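Picking Curtains for a Rented Studio: My Term Project Report
15/02/2020

So for my interiors class I had to take one real room and fix one thing in it, and I picked the windows at my place on Lunton Street. The studio faces west and by late afternoon the sun comes straight across the bed and the desk, so I couldn't see my laptop screen at all last July. My budget was 600 dollars and I had 14 weeks, which sounded like loads of time (it wasn't!).

I started with the shops. Jutatach had linen panels I totally fell for, but to cover all three windows properly, lined and with new rods, the quote came to $1,420. Ouch. Parisi was cheaper, only their ready-made panels stop well above my floor and short curtains make the whole room look like it's wearing its little brother's pants – my teacher agreed on that one.
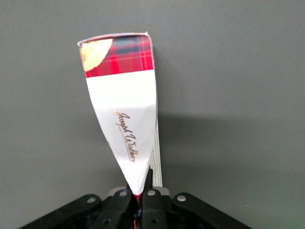 In the end I went with plain cotton from Clondadholm in a warm oatmeal color and sewed the lining in myself. I hung the rods higher than the old ones, close to the ceiling, and let them run out past the window on both sides so the fabric can stack against the wall. My first hem came out crooked and I had to unpick the whole thing, which ate up a weekend. If you try this, wash the cotton before you cut it, and pin it while it's hanging up.

I'd hoped for a totally dark room and I didn't get that. There's still a strip of light down each side, but I can work at the desk at 4 in the afternoon now, and the room feels taller too. I came in under budget, and I'm saving what's left for a rug – probably something dark green, if I can find one that fits under the desk.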